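Robotics Clubs > Member lists > Build and drive > Thread view

From: Enda Duggan
To: Endell club list
Date: August 9, 2026
Subject: Re: Floor task for the fall, and how do we mark it out?

Amber Dewulf wrote:

> Hi all, quick one before I lose the whole weekend to it. Our kids
> want to try the floor pickup task in the fall and I have never run
> it. Do you tape the boxes on the carpet or use a mat? And how do you
> keep a dozen teenagers from arguing over whether the part was in or
> out? We get the Van Acker room on Saturdays only, so whatever we put
> down has to come up again the same day.
>
> Amber (Fernix team)

Hi Amber, and hello to everyone else reading along on a Sunday,

I am so glad you are going to try this one! It was the task that finally got our quieter students to step forward and drive, and I have been a bit soft on it ever since. You asked two questions and I am going to answer about six, so get yourself a coffee.

First, the tape. We use yellow, straight onto the carpet, no mat. We did buy a mat one year and it curled at the corners, and the kids spent more time standing on it than driving. Tape shows up well on gray carpet and you can fix a side in a minute if it gets scuffed. For a room you have to clear the same day, please try a short strip in a corner first and leave it down for an afternoon. Ours comes up cleanly, but I have no idea what your carpet is like, and I would hate to be the reason you lose the room.

Second, the arguing. You will not stop it, I am sorry to say. What helped us was letting the students write the rule themselves in January and then holding them to it. Theirs says that any piece of the part touching the tape counts as in, and that the driver may ask for one look from a judge and no more. They wrote it on a card and they are far stricter with each other than I would ever be.

Now, some notes on running the day. I am copying these from the sheet I give our new parents, so forgive the bossy tone.

1. Setting out the boxes

Lay the long sides first and let the short ones meet them. The corners do not have to be perfect. We had a student last season (a lovely kid, very exact) who pulled up the same corner 4 times with a ruler in his hand, and we started late because of it. Near enough is fine as long as everybody drives on the same box.

2. Choosing the part

Pick something awkward. A plain block teaches them to close the fingers and that is all. Ours this year is a jointed black thing with a long middle arm, slotted wheels, and a wide slatted pad fanning out on one side, so there is no single obvious place to grab it. The students have to stop and talk about which end to go for, and I think that talk is the best part of the whole session. Let it run on a little, even if the clock is going.

3. Coming in over the part

Ask for a slow approach and a full stop with the fingers above the floor, before anybody tries a grab. We call it "park and point." The driver says out loud what they mean to take hold of, the partner agrees or doesn't, and only then do they go down. It adds time to each run, but since we brought it in we have bent far less hardware.
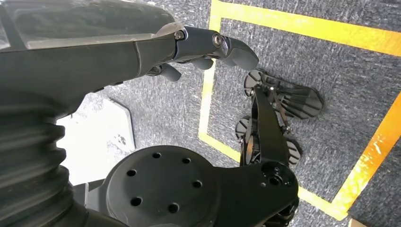
4. Keeping score

One sheet per pair, filled in by another pair. We logged 161 runs over last season and 41 of them were clean pickups on the first try, and the kids were as proud of that number as if they had won something. I still have the blank sheet and will send it to you tomorrow - it prints on one page.

5. Packing up

Tape up last, after the robots and parts are back in their boxes. We keep the spare screws and finger pads in the Pirel case, and whoever drove last checks it. Do budget a bit for tape, too. Our tape and spares came to $198 for the year, and a good part of it was tape.

If any of the Fernix kids would like to come and watch a session before you start, they would be very welcome, and so would you. We are back on Thursday evenings once school opens. Bring the exact ones especially - I have a ruler they can borrow.

Warmly,
Enda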